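The Lid Drawer, Revisited
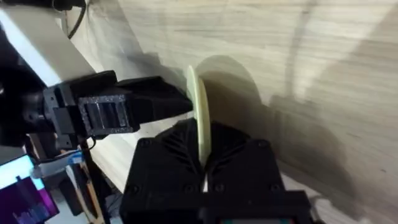 Every household has a drawer it doesn't discuss, and in the May issue I asked readers of this newsletter to write in about theirs. I expected knives, takeout menus, possibly a hamster. What came back was lids. Out of 43 replies, 24 concerned lids, discs, caps, coasters and other flat round things that once belonged to something and now belong to the drawer. My own contribution to the genre is pale yellow-green, with a rim a shade lighter at the lip, and seen from the side it's so thin that I understand how it got past me through two moves. Stood on its edge on a light wood table it throws a handsome rounded shadow, which is more than it has ever done for a bowl.

Xinyi Zou wrote from the Brarik end of town to say that she has solved the problem by standing all her round things on edge in an old toast rack. I tried this. A disc lying flat in a drawer slides under the next disc and is not seen again until the house is sold. A disc on its edge has to look you in the eye. The toast rack holds five, so I have started asking at yard sales for toast racks, and have learned that people who own them don't let go of them.

Yutong Tang takes the harder line. Her rule is that anything round gets one evening to find its other half. She empties the drawer onto the table after supper, tries every lid on every pot, jar and tub in the kitchen, and whatever is still single at bedtime goes in the donation box. Her letter ran to three pages and included the sentence "I regret only the blue one." I've read it several times and I still don't know what the blue one was.

I gave her method a go on a Sunday. A few notes for anyone tempted:

Clear the table completely first. I left the mail out and spent a while trying to fit a lid on the gas bill.

Sort by width before you start matching. Color is no help at all – manufacturers change their greens every spring to spite us.

Bring the containers to the lids. Walking back and forth to the cupboard with one lid in your hand is how it ends up in the bathroom.

Coasters count. If it has only ever sat under a mug because nothing else would have it, it goes in the pile.

My pile came down from a heap to a short stack, plus the green one, which fit nothing. By the rule it should have gone in the box. It's currently in the toast rack, second slot from the left, between the lid of the Jasińska casserole and something I believe to be part of a salad spinner.

If you have a stray that might go with somebody else's bowl, the swap shelf at the Gevden Street laundromat has agreed to take kitchen odds and ends until the end of November. Tape a note to it with the width, measured straight across. Please wash it first. Toast racks may be left at my door at any hour.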